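What I learned about food waste in a share house
Term project report – Vasco Baptista

My first idea for this project was a survey of the whole of Brunham, which my tutor kindly talked me out of. So I looked at one kitchen instead, mine, for the whole of October. Four of us live there and we all thought we were pretty good about food. We were not!

The method was simple. Anything edible that went in the bin got weighed first on the kitchen scales and written on a sheet on the fridge door. Peels, bones and coffee grounds didn't count. I had a long argument with myself about broccoli stalks and in the end counted them, as I like them.

By the end of the month the sheet had 40 entries on it. The worst week came to 2,000 grams, mostly because of a pot of rice somebody made for a party that got rained out. The best week was 353 grams, and that was the week before rent was due, so draw your own conclusions. Bread came up again and again (always the last few slices, always mouldy), and so did bagged salad, which I've now stopped buying altogether.

I also asked my housemates why they'd thrown each thing out. The usual answer was that they'd forgotten it was there. Our fridge is deep and the light is dodgy, so whatever slides to the back stays at the back. One tub of soup from the Stamatopoulos deli was so old I weighed it with the lid on – 649 grams, lid included, and I've noted that as an error in my table.
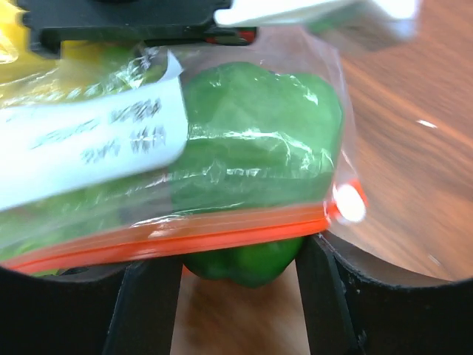

Vegetables were the part I most wanted to fix, so in the last week I tried a few changes. We moved the jars to the crisper and put the veg up on the middle shelf at eye level, which felt wrong but worked well. I also pushed for clear packaging over the opaque tubs we'd been using. A green capsicum in a see-through zip bag is very hard to overlook, even with a bright orange seal running across it, and you can tell what you've got without opening anything.

If I did it again I'd run it for a full term and get a second house involved, maybe my mates over on Durna Street, who cook a lot more than we do. I'd also write down what we bought, because right now I can't say what share of our shopping ended up in the bin. The sheet is still on the fridge and people are still filling it in.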